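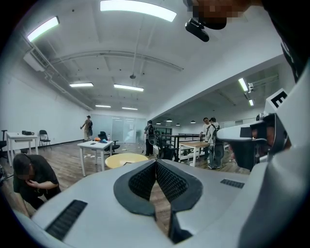
The Henus hand-held gripper is a tool for recording hand work, and you can rent it from us by the week or by the month. We are a small team at Kelleo, and we prepare, check and deliver each set ourselves. The operator holds the gripper and does the task, and the camera keeps the view of the jaws and of what is in front of them. The view is wide: with the jaws at the bottom, you still get the tables, the office chairs and the frosted glass partition at the back of the room. The pads are dark gray with a black textured mesh on the inside, and they meet in the middle in the form of a V. Each gripper carries a letter on a small white tag, E for instance, and the same letter is written in the delivery list, so please use it when you write to us about a problem.

On this page we collect pictures of the work and a few notes for customers who want to rent for the first time. The gallery is still short. Manee Thongdee will add the kitchen and warehouse tasks in October.

What you receive
Grippers in the quantity you ordered, one charger for each, a spare pair of pads, and a printed guide of 19 pages. The guide is in English and Thai. A carrying case is included from two grippers.

Preparing the room
Normal office light is enough for most tasks. Strong sun through a window can be difficult, so close the blinds if you have them. Leave the operator space to turn with the elbow open. If your staff or visitors don't wish to be recognized, tell us before the delivery and we will blur the faces in your files. This service is included in the price.

Training
The first training takes 51 minutes by video call. Sunee Kaewsai gives it in the morning, at 9:30, and she can repeat it for a second group in the afternoon. Most operators need one more day until the movement of the fingers feels natural.

Files
You can keep up to 2000 recordings in your account during the rental. After the rental ends they stay for one month, then they are deleted. Please download in time.

Price
182 dollars per gripper per week. For a full month, ask for an offer. Delivery inside the city is free, and outside the city you pay the courier.

Questions and booking: write to the Kelleo rental desk and give the dates, the number of grippers and the kind of task.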